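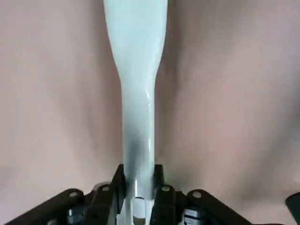

Do you need a special brush set to clean crumbs and dust off a table?

Any small hand brush with a matching dustpan will do the job, provided the pan's lip lies flat on the surface.

Shops would like you to believe otherwise. Golob sells a "tabletop system" in 2 sizes, and I have yet to find what the system part is. I tried it beside a plain set from the hardware store in Dodham and could not tell the results apart.

How to sweep a table

Move cups and papers off first. Start at the far edge and pull short strokes toward the middle. Long strokes look efficient, but they flick crumbs onto the floor. Keep the bristles low and press lightly. 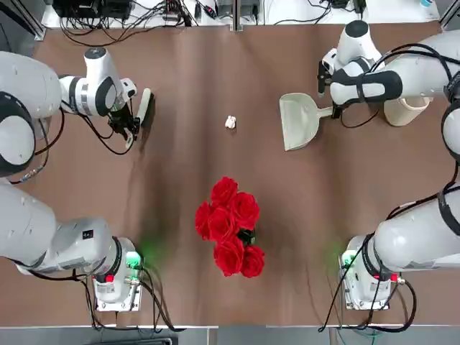

Dustpans get less attention than brushes, and they cause most of the trouble. A warped lip lets fine dust slide underneath however carefully you sweep. Set the pan down with its scoop facing the middle of the table, as with the pale plastic one here, and bring the brush to it from the other side. Tilt the handle up slightly. Then back the pan up an inch and sweep again — the thin line left behind is normal, and a damp cloth picks it up.

Boris Trajkovski wrote in to recommend anti-static spray on the pan. I tried it in July and saw no difference. Tap the pan out over the trash and rinse the brush when it looks gray.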